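Section 6. Arm stops at the cabinet: fault 17 (gripper contact)
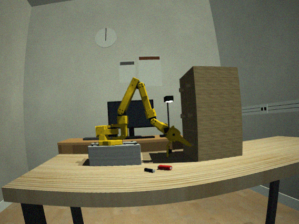

Bininville wrote in to say their arm threw fault 17 on every approach to the upper handle and never on the lower one, and asked whether the gripper was to blame. They had already changed the fingers once and it made no difference.

Fault 17 means the controller has felt a load on the fingers before the programmed contact point. The gripper is seldom the cause. Check the cabinet position and the taught points first, in the order given.

CAUTION: Do not clear the fault while a finger is behind a handle. The arm will try to finish its move and can pull the cabinet over.

1. Press the stop button and leave it pressed in.

2. Look at both fingers from the side. If either is hooked on a handle, steady the cabinet with one hand, hold the brake release and ease the wrist back towards the pedestal.

3. Move any small parts lying on the table out of the arm's path.

4. Measure from the pedestal to the near side of the cabinet, at the top and again at the foot. The two figures should match. If they do not, the cabinet is leaning and must be packed level.

5. Release the stop button and select Jog, Slow. Bring the fingers to 100 mm from the upper handle.

6. Open the points list and teach the approach again. Save it under the same name — the door routine will not find it otherwise.

7. Clear the fault and run the routine once at slow speed. Keep outside the arm's reach.

Note: Controllers supplied through Urnudbridge show this fault as 859. The steps are the same.

If the fault comes back after step 7, switch off at the wall and send the log to the Veltescombe service desk. Do not raise the contact limit to get round it.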